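Subject: Re: [smallbuilds] Swapping the fan in a Poirier case
From: Darlene Zacharias

Hello all, and a special hello to the new people who joined over the summer. I've been meaning to answer this one since the weekend and have only now sat down with a pot of tea and the thing open in front of me.

> I bought the Poirier case on the strength of what people said here
> in June, and on the whole I like it very much, but the fan that
> came with it has started to tick at low speed. I was thinking of
> putting a Skellia in instead. Does it fit without bending
> anything? And is it worth going for the thicker one? My graphics
> card is a short one so I have a bit of room at the front, though
> not as much as I'd like.
>
> Also, does anybody know where to get spare side panel clips? I've
> snapped one already.

Yes, the Skellia fits, and no, you don't have to bend anything, though you may think you do when you first offer it up! The screw holes on the Poirier bracket are slotted, and the slots are longer on one side than the other. If you start with the bottom two screws and leave them a good turn short of tight, the top of the fan will lean back into place on its own and you can do the rest at your leisure. I started with the top ones and spent most of an evening muttering at it.

As to the thick one or the thin one, I have had both in mine and I would go for the thin. The thick one does move more air, I won't deny it, but it sits so close to the power cable that you end up tying the cable down to keep it off the blades, and then of course the cable has to go somewhere else, and in my case (sorry) somewhere else was across the memory. My graphics card is 2 mm shorter than the one in the Flikumix build I did for my nephew, and even so it was a squeeze.

Do have a look at the fan curve before you spend any money, though. Mine ticked as well, and the tick went away completely when I stopped it dropping below 400 rpm. I have it sitting there until the processor gets to 50 degrees and climbing gently from then on, and with the lid on I can't hear it over the fridge. It may be that yours really is worn out, in which case ignore me, but it costs nothing to try and you can always put it back.

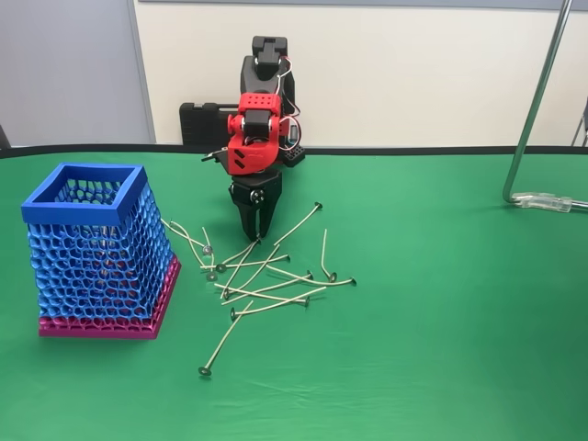

Bristville, Oct 16, 2024

I wrote all of the above and then left it in drafts overnight, so let me add the bit about the clips before I send it off.

The side panel clips are the same ones Poirier used on the older, taller case, and you can ask them for a bag of spares through the parts form on their site. The part number is 382, just that, no letters in front. Mine came in a plain envelope with no note and I very nearly threw them away with the junk post. When you fit them, push the clip on to the panel first and then bring the panel to the case. If you put them in the case first they go in crooked, and that is how I snapped two of mine, so you are in good company.

One more thing while you have the side off. There is a little foam strip along the bottom edge, and on the earlier cases the glue was rather poor. If yours is coming away, peel it off altogether and wipe the metal down before you stick a new one on. Ordinary draught strip from the hardware shop does perfectly well, the thinnest they have. I went one size up, thinking it would be quieter, and then the panel wouldn't shut.

I do still want to hear from whoever it was that had the front USB socket moved round to the side. I can't find the message now and I've looked through everything back to the spring. Was it a kit, or did you cut the hole yourself? I would love to do the same, as mine sits on a shelf with its face to the wall and I am forever groping about behind it.

Let us know how you get on with the fan, and do say which way round you ended up mounting it.

All the best,
Darlene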